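Startseite > Arbeitspapiere > Werkstatt und Schreibtisch > Kapitel 4

4 Der Stiftehalter als kleinste Ordnungseinheit

4.1 Warum ich überhaupt bei den Stiften gelandet bin

Eigentlich sollte dieses Kapitel von Regalen handeln. So stand es jedenfalls in meinem Antrag, und so hatte ich es auch den Leuten bei Furongate angekündigt, in deren Räumen ich den größten Teil meiner Beobachtungen gemacht habe. Regale sind dankbar, man kann sie vermessen und in Fächer einteilen, und es gibt eine ganze Menge Literatur dazu. Nur habe ich nach den ersten Wochen gemerkt, dass ich in meinem Notizheft ständig über etwas anderes schrieb, nämlich über die Becher, Dosen und Körbchen, in denen Stifte stehen. Die Regale wurden einmal eingeräumt und dann in Ruhe gelassen. An den Stiftehaltern passierte dauernd etwas!

Ich habe also umgeschwenkt. Wer sich für die Regale interessiert, findet den Rest davon in Kapitel 6, dort sind auch die Grundrisse. Dieses Kapitel bleibt am Tisch, und zwar auf der Fläche, die man im Sitzen mit ausgestrecktem Arm noch erreicht. Ich nenne sie im Folgenden die Griffzone, was kein besonders schöner Begriff ist (ein Kollege meinte, das klinge nach Fitnessstudio), aber er hat sich in meinen Notizen festgesetzt und ich bin ihn nicht mehr losgeworden.

Die Grundfrage ist schnell gestellt: Wie halten Menschen an einem gemeinsam genutzten Tisch Ordnung, wenn ihnen keiner sagt, wie die Ordnung aussehen soll? Stifte eignen sich dafür wunderbar. Sie sind klein, wandern leicht, gehören oft allen und damit auch wieder keinem so richtig, und jeder hat eine Meinung dazu, wie sie stehen müssen. Kappe nach oben, Kappe nach unten, Marker zu Markern, Kugelschreiber irgendwohin. Ich habe darüber Gespräche geführt, die länger dauerten als die über Arbeitszeiten.

4.2 Tische, Wände, Behälter

Kurz zur Ausstattung, denn die spielt eine größere Rolle, als ich anfangs dachte. In beiden Häusern, also bei Furongate und später bei Jindix, wird viel an einfachen hellen Holztischen gearbeitet. Die meisten stehen mit der Rückkante zur Wand. Das hat Folgen für alles, was auf ihnen liegt. Ein Tisch mitten im Raum hat vier Seiten, von denen aus man zugreifen kann, und die Behälter sammeln sich dort eher in der Mitte. Beim Wandtisch gibt es dagegen eine klare Rückseite, an die man Dinge schiebt, die gerade nicht gebraucht werden. In meinem Heft heißt dieser Streifen schlicht »hinten«, und so haben ihn auch fast alle genannt, mit denen ich gesprochen habe.

Hinten ist ein merkwürdiger Ort. Dort landet, was bleiben darf, was aber niemandem im Weg sein soll. Stiftehalter wohnen fast immer hinten. Sie werden zum Benutzen manchmal nach vorn geholt, und dann entscheidet sich, ob sie wieder zurückwandern oder ob sie vorn stehen bleiben, bis sich jemand mit einem großen Blatt Papier darüber ärgert. Diese Rückwanderung hat mich am meisten beschäftigt, weil sie so nebenbei abläuft. Eine Hand macht noch etwas anderes, die zweite schiebt den Becher nach hinten, und fragt man danach, weiß keiner mehr, dass er es getan hat.

Bei den Behältern selbst gibt es weniger Vielfalt, als man meinen könnte. Ich bin auf Tassen ohne Henkel gestoßen, auf Konservendosen mit beklebtem Rand, auf Kunststoffköcher und eben auf die zylindrischen Halter aus Drahtgeflecht, die man aus jedem Büro kennt. Letztere mag ich inzwischen richtig gern. Sie sind leicht, man kann sie mit einer Hand umfassen, und das Geflecht lässt ein bisschen erkennen, was unten drinsteckt. Bei einer Blechdose muss man wühlen oder auskippen. Beim Geflecht reicht oft ein Blick von der Seite, um zu ahnen, ob dort noch Stiftschäfte stehen oder bloß Büroklammern liegen.

Einen Nachteil haben sie auch. Weil sie so leicht sind, rutschen oder kippen sie gern, sobald man einen Stift schräg herauszieht oder mit Schwung hineinstellt. Deshalb hält man sie fest. Die eine Hand greift um den Halter, die andere kümmert sich um die Stifte. Mir ist das lange gar nicht aufgefallen, so selbstverständlich ist die Bewegung. Erst als ich zu Hause versucht habe, meinen eigenen Becher streng einhändig zu sortieren (bitte nicht nachmachen, die Filzer rollen bis unters Sofa), war mir klar, dass ich hier einen eigenen Abschnitt brauche.

4.3 Zwei Hände, ein Becher

Im Folgenden unterscheide ich zwischen Haltehand und Stifthand. Die Haltehand umfasst den Behälter und gibt ihm Stand, die Stifthand steckt, zieht, dreht und sucht. Dass es meistens die linke ist, die hält, wird kaum jemanden überraschen. Interessanter fand ich, wie unterschiedlich weit die Finger um den Becher reichen und an welcher Seite der Daumen zu liegen kommt. Wer den Becher wirklich umgreift, will in der Regel länger daran arbeiten. Wer nur zwei Fingerspitzen an den Rand legt, holt einen Stift heraus und ist wieder weg.

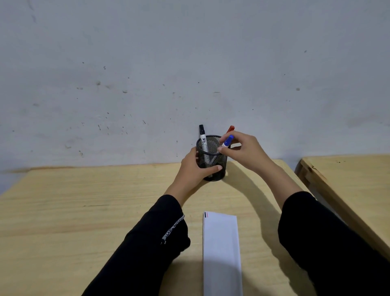 Abb. 4.1: Stiftehalter aus schwarzem Metallgeflecht nahe der Wand, die linke Hand als Haltehand.

Mit der Stifthand wird es komplizierter, weil sie mehrere Aufgaben durcheinander erledigt. Mal greift sie einen einzelnen Marker an der Kappe, mal schiebt sie mit den Fingern die anderen beiseite, damit Platz wird. Am Rand des Behälters ist es dann ziemlich eng. Ich habe versucht, diese Bewegungen in meinem Heft mit kleinen Pfeilen festzuhalten, und bin daran krachend gescheitert. Nach einer halben Seite sah das aus wie ein Strickmuster. Geblieben ist eine grobe Einteilung, mit der ich ganz zufrieden bin: das Hineinstellen, das Herausholen und das Umstecken.

Das Hineinstellen ist der schnellste Vorgang und zugleich der schlampigste. Hauptsache, der Stift ist weg vom Tisch. Beim Herausholen sind die Leute sorgfältiger, denn da wollen sie etwas Bestimmtes haben. Und das Umstecken, das ist mein heimlicher Liebling! Jemand hat gar keinen Grund, an den Becher zu gehen, und tut es trotzdem. Der lange Stift kommt nach hinten, der kurze nach vorn, ein Marker wird umgedreht, damit die Kappe oben ist. In den Gesprächen wurde das gern abgestritten (»ich sortiere doch keine Stifte«), und im selben Moment zupfte die betreffende Person schon wieder an einer Kappe herum.

4.4 Die Kappe als Etikett

Womit ich bei den Farben wäre. In einem gut gefüllten Becher schaut von den meisten Stiften nur das obere Ende heraus, und bei Markern ist das eben oft die Kappe. Sie sagt einem, welche Farbe man bekommt, und das funktioniert prima, solange alle Stifte richtig herum stehen. Ein einziger Marker mit der Kappe nach unten bringt das System ins Wanken, vor allem wenn der Schaft weiß ist und die Beschriftung zu klein, um sie im Vorbeigehen zu lesen. Dann wird gezogen, geguckt, zurückgesteckt und noch einmal gezogen.

Bei Jindix lief in dieser Zeit ein kleines Projekt mit dem Namen Kazemi, bei dem viel auf großen Bögen skizziert wurde, und dort ließ sich das Kappenproblem schön verfolgen. Insgesamt habe ich in dieser Umgebung 33 Sitzungen begleitet. Rot und Schwarz wurden ständig gebraucht, und beide hatten nach einer Weile einen festen Platz im Becher, ohne dass es je verabredet worden wäre. Ich habe nachgefragt, mehrfach sogar. Man konnte mir die Plätze sofort zeigen, aber woher sie kamen, wusste keiner. Die übrigen Farben standen irgendwo dazwischen und wurden auch so behandelt.

Eine Frage hat mich dabei länger umgetrieben: Ist die Kappe oben nun Gewohnheit oder Vorschrift? Aus der Materialkunde weiß man, dass manche Marker liegend besser aufgehoben sind und andere das Stehen gut vertragen. Am Tisch spielte das so gut wie keine Rolle. Gestellt wurde nach Sichtbarkeit. Nur eine Gruppe bewahrte ihre Whiteboardstifte liegend in einer flachen Schale auf und war darauf sehr stolz, bis die Schale eines Nachmittags als Ablage für Mandarinenschalen diente.

4.5 Wie ich die Einträge ausgewertet habe

Aus den Heften sind am Ende rund 1.000 Einträge geworden, manche nur ein Halbsatz, andere über eine Seite lang. Ausgewertet habe ich sie mit dem Schema von Giltard, das ursprünglich für Werkbänke gedacht war und das ich für den Schreibtisch etwas zurechtgebogen habe. Aus »Werkzeug« wurde »Schreibgerät«, aus »Halterung« wurde »Behälter«, und die Kategorie »Späne« habe ich nach einigem Hin und Her gestrichen, obwohl mir das beim Bleistiftspitzen hinterher leidtat.

Jeder Eintrag bekam einen Ort (hinten, Mitte, vorn, Nachbartisch), einen der drei Vorgänge aus Abschnitt 4.3 und eine Notiz zur Haltehand. Der Nachbartisch war ursprünglich nicht vorgesehen. Er kam dazu, als ich merkte, wie oft zwei Tische so dicht beieinanderstehen, dass dazwischen bloß ein schmaler Spalt bleibt. Für die Griffzone ist dieser Spalt erstaunlich wichtig. Über eine durchgehende Platte schiebt man einen Becher ohne Nachdenken, am Spalt muss man ihn anheben. Viele ließen es dann bleiben und holten sich lieber einzelne Stifte von drüben – die dann natürlich nicht zurückkamen.

Codiert habe ich alles in 2 Durchgängen, mit ein paar Wochen Abstand. Beim zweiten Mal war ich strenger mit dem Umstecken und habe etliche Fälle dem Hineinstellen zugeschlagen, bei denen ich vorher wohl ein bisschen zu viel Absicht hineingelesen hatte. Wo beide Durchgänge auseinandergingen, gilt der zweite. Zweifelsfälle sind im Anhang mit einem Sternchen markiert, dort kann sich jeder selbst ein Bild machen und mir gern widersprechen.

4.6 Was noch offen ist

Sicher bin ich mir bei der Sache mit der Rückkante. Ein Tisch an der Wand erzeugt ein Hinten, und an diesem Hinten richtet sich die Ordnung der kleinen Behälter aus. Weniger sicher bin ich, was mit sehr vollen Bechern passiert. Da wird weniger umgesteckt, so viel geben die Hefte her, aber das kann schlicht daran liegen, dass sich nichts mehr bewegen lässt. Im Oktober will ich dazu noch einmal an die Tische, mit leereren Bechern und hoffentlich einem besseren System als den Pfeilen.

Auch die Wand selbst hätte mehr Aufmerksamkeit verdient. Streifen und Schrammen knapp über der Tischplatte habe ich anfangs als Gebrauchsspuren notiert und dann vergessen, sie weiter zu verfolgen. Ob sie von geschobenen Gegenständen stammen oder vom Tisch, kann ich aus meinen Unterlagen nicht beantworten. Die Frage nehme ich in Kapitel 5 bei den Ablagekörben wieder auf.

Kontakt: Redaktion Arbeitspapiere | © Alle Rechte vorbehalten | Nach oben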